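Course notes, Unit 4: Transparent objects in a learned grasping stack
Prepared by Keisha Nakamura, revised by Madalena Falcão
Revision of 29 Jul 2018

4.1 Scope
Unit 3 treated grasp planning on opaque rigid parts, where the depth map could be taken as correct up to sensor noise. Clear plastic breaks that assumption. The notes below cover what changes in the perception module, what the planner needs to be told, and how the Rarnar tools represent both. Students should have the Brerine workspace built before the lab.

4.2 Failure of depth on clear plastic
An active depth sensor projects a pattern and matches its return. On a thin clear wall most of the projected light passes through, and what comes back belongs to the table. Two errors follow. The first is a missing return, stored as zero. The second is a return from the surface behind the object, stored as a valid number. Missing returns are easy to mask. Background returns are harder: the planner sees free space and drives a finger through the wall of the part.

Stereo matching does no better on a flat clear panel. The features it finds are reflections and edges. Reflections move with the viewpoint and give a false disparity. Edges are mostly stable, and they are the cue used in the rest of this unit.

4.3 Perception module
The Veloso node takes a fisheye color image and outputs an edge map and a per-pixel material score. Processing order:
Undistort to a 512 by 512 crop centered between the fingertips.
Run the edge network.
Run the material head on the shared features.
Discard depth wherever the material score is above threshold.
Fit planes to the edge loops that remain.

Plane fitting assumes that the object has at least one closed rectangular loop. Molded parts with rounded corners often give an open loop. In that case the node publishes the partial contour with the flag loop_open set, and the planner must not treat it as a solid.

Undistortion is done before the network. Running the network on the raw fisheye image saves time but costs accuracy toward the rim, where straight edges bend and the edge labels get thin.

4.4 Action representation
Demonstrations are stored as relative poses of the gripper, plus finger width. Let T_t be the gripper pose at time t in the world frame. The policy predicts inverse(T_t) * T_(t+k) for k = 1 to K. No world-frame pose reaches the network. A constant offset in the world origin therefore has no effect, while drift within one prediction window does.

For two grippers, add the relative pose between them as an input. Without it each arm can follow a plausible path and the pair can still collide. The two trackers must share a map – if they do not, the relative pose has no meaning and the episode is rejected at import.

4.5 Data set for the lab
The Namotside set has 2,393 episodes, of which 900 involve clear parts. Split by episode and never by image; neighboring images from one episode are near duplicates and will inflate the test score. Report results on clear and opaque parts separately.

4.6 Lab tasks
Plot missing returns against viewing angle for one clear part.
Train the policy with and without the material score as input.
Shift one gripper's time stamps by a fixed delay and record the effect on the relative pose. Write up in October with the Unit 5 results.

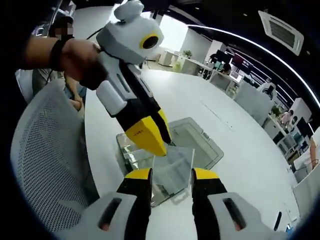

Why is finger width stored as a measured value and not as the commanded one?
The two differ once the fingers meet an object. The measured width carries contact information that the policy can use, and the controller can rebuild a command from it by subtracting a fixed closing margin.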